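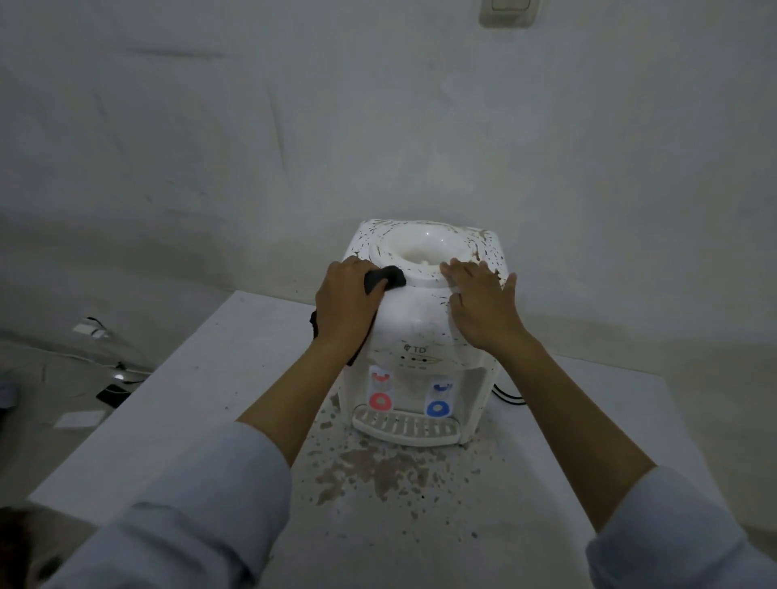
A black cloth on the top of the water dispenser, by the bottle well.

Progress report to the fund, recording and archive work, November

Dear colleagues,

In this period we continued to transfer the old tapes of the Jollwood studio. Until now 2,298 songs and fragments are copied and have an entry in the catalogue. Of the tapes in the first delivery, almost 100 still wait. Many have no label, so one person must listen to each of them from the start to the end.

The second tape machine came back from repair at Chiba. It runs at the correct speed again – we compared it with a test tape – and we could add an evening shift. Iulian Roman has written short notes for the four sessions of the Kiklow quartet, with the names of the players where the boxes give them.

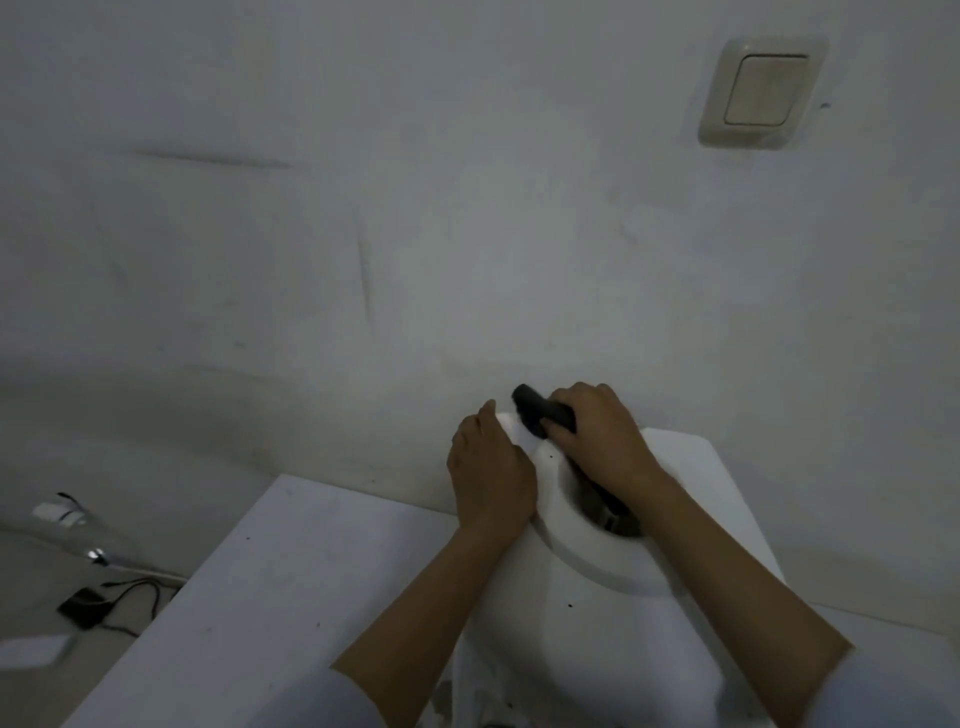

Right hand with the black tool, over the oval opening.

The permissions go more slowly. Two families have signed, and Luvby has asked for a longer contract, which our lawyer is reading now. We do not publish any of this music before all the papers are in order.

The money for blank discs and storage is spent as planned. For travel we used less, and we ask to move the rest to the mastering of the first album. 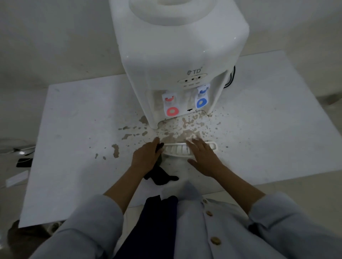
Ovidiu Oprea remarked that the first album should keep the talking between the songs, also where the musicians argue about the tempo, and he would prefer fewer songs to a cleaned version. We will prepare both versions and send them to you with the next report.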